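Home Reviews Kitchen Storage Contact

Wesow mug tree, white, eight hooks
December -- by Kaj Oddsson
2 min read

Bought this after the old Vudau one finally snapped at the pole. Wanted plain white, wide base, enough hooks for the whole shelf of mugs. Came in a flat box, pole screws into the base, hooks were already on. Five minutes, if that. 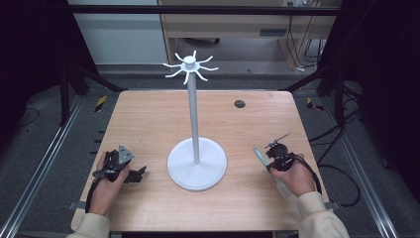
Base is the best bit. Broad and flat, sits dead level, didnt rock on our table or the worktop. Hooks turn up at the tips so mugs stay put when you knock it -- and I do knock it. Espresso cups fine. Big soup mugs bang into each other, so leave a gap between those.

Grumbles. White shows every tea drip. It's tall once loaded, wouldn't go under our wall cupboard, so measure frist. And 40 quid is steep for a mug tree, wait for a sale.

Four out of five. Would buy again, probaly in a darker colour.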